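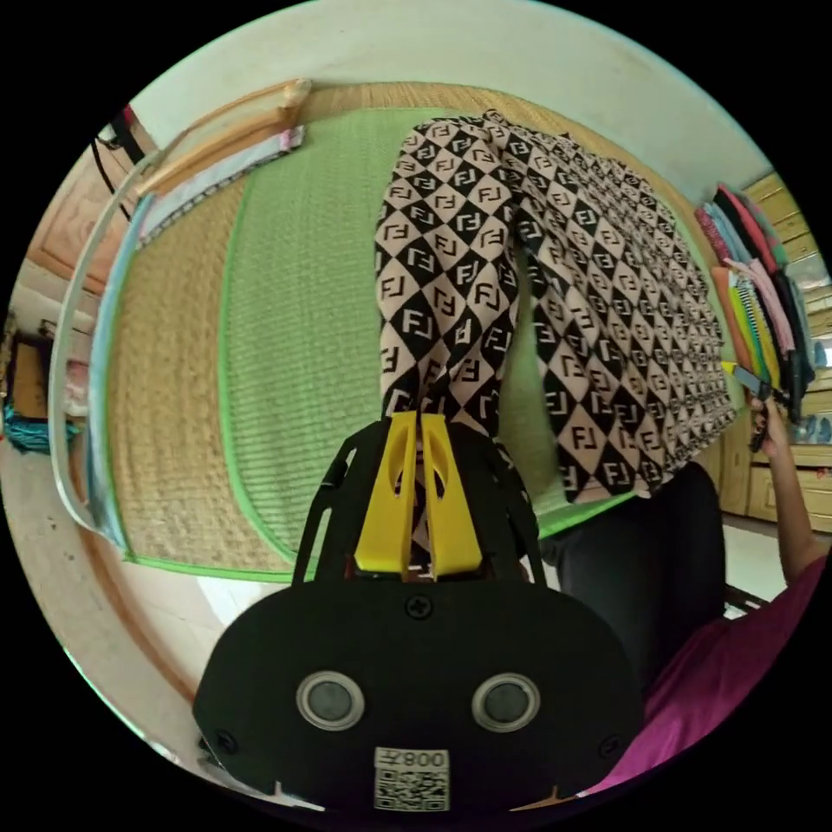 Comment left on the last release: the aligner is fine but the README assumes I already know what a session folder looks like, and I don't. Can you start there please?

OK, starting there.

hositau-align

Lines up recordings from two hand-held grippers, undistorts the fisheye frames, estimates finger opening, cuts the session into episodes. Reads Sillari logs, writes Gromham episode files. Nothing else in or out for now.

Session folder

left/ and right/, one per gripper. Each has video.mp4, imu.csv and device.txt. A calib/ folder next to them with one yaml per device. Names are case sensitive. If calib/ is missing the run stops, it used to guess and the guesses were bad.

Running it

hositau-align run SESSION --out OUT
hositau-align check OUT

Run check. It's quick and catches most swapped left/right folders.

What it does, in order

Clock offset first - IMU only, cross correlation over the opening shake. Then undistort, then finger opening from the color mask, then the episode cuts. You can stop after any stage with --until, the intermediate files stay in OUT/tmp
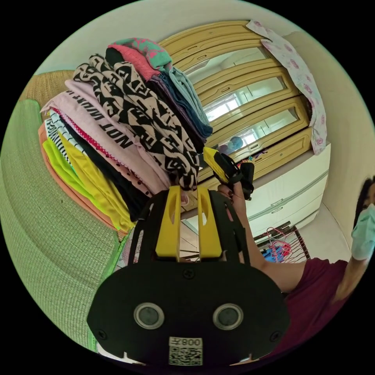

and get picked up on the next run unless you pass --fresh. Change the calib yaml and you do need --fresh, the cache doesnt look at it. Known, on the list.

Test set is 764 episodes, folding and bedding mostly. The Sandoval split holds out whole rooms. Don't mix it back in and then report numbers on it, please. 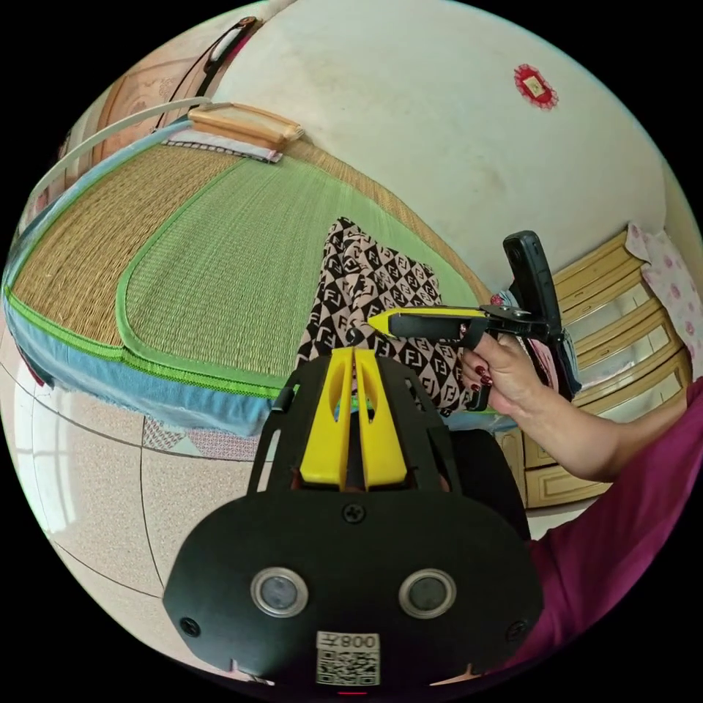 Tracking on cloth is the weak spot. Flat colors give the feature matcher too little, and repeats give it too much. A checkerboard-ish monogram print like the one lying on the mat matches itself one tile over and the pose jumps sideways. With the second gripper reaching in from the side you also get two sets of yellow in view, so the color mask has to be limited to the near fingers. Set mask_roi in the yaml. For the jumps, --max-step 5 (millimeters per frame) drops the worst ones, and --robust is slower but better on prints.

Labels on the device bodies read mirrored in some streams. There's a flip_x flag, default off, set it per device. Check it before anything else if your poses look inside out.
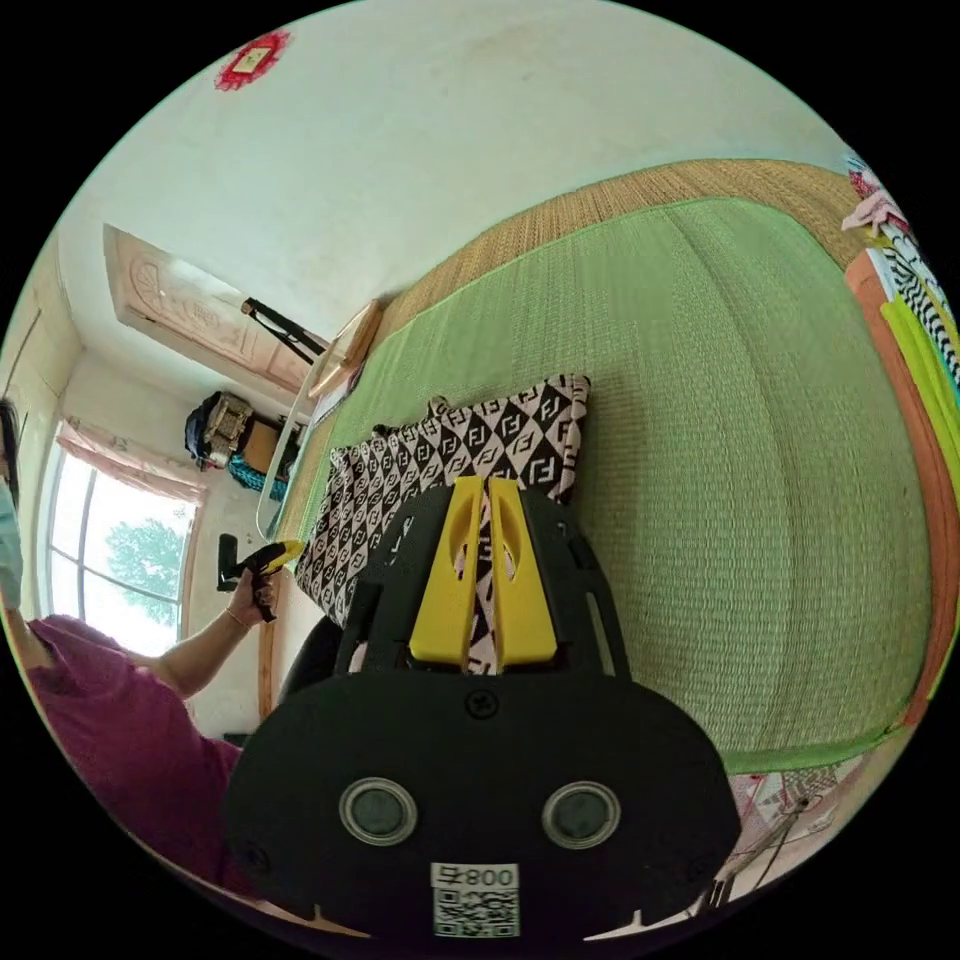 Does it need a GPU?

Only for --robust. Everything else runs on CPU, and if memory gets tight set --chunk 100 and leave it there.

Changes since October

- opening estimate no longer goes negative when fingers are shut
- check prints the device id from device.txt
- removed the old viewer, it didnt build anymore

Todo

- cache should hash calib
- more than 2 devices
- docs for the Gromham writer, fields are only explained in the code rigth now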